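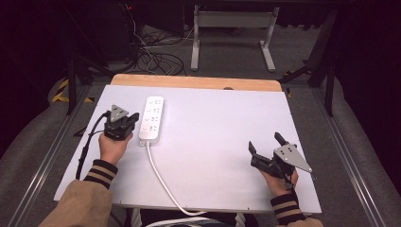
I have been meaning to sort out the power on my work table since February, and as usual it took an annoyance to get me moving. I had crawled under there twice in one morning to plug the lamp back in, and the second time I bumped my head hard enough to sit on the carpet for a minute and think about my choices.

So the power strip has come up top! I like a long white one on a white board, I'll admit (it nearly disappears, and I'm vain about my table). I set it lengthwise, pointing away from me, with the cord coming off the near end and dropping over the front edge. I keep wondering whether to turn it the other way, but then I'd have to reach across everything to get at the cord, and my arms are not getting any longer.
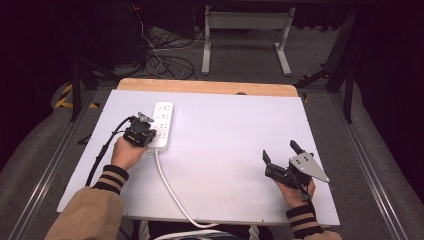 Tyyne Turunen wrote to me that she would never let a cord hang over the front, having caught hers with a knee 4 times in one winter, and that I ought to run it off the side and clip it to the table leg. She may well be right, and I have a bag of 11 clips in a drawer from the last time I got ambitious about cables, so there goes my excuse.

What I love most, though, is having so much bare white surface again. I could spread out a whole sewing pattern on it, or the taxes, or just my elbows and a cup of coffee.

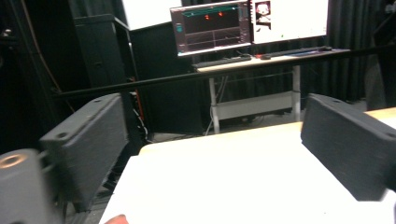
Plenty of white tabletop, and the desk behind.

Next up is the drawer with the clips in it, which deserves a post of its own.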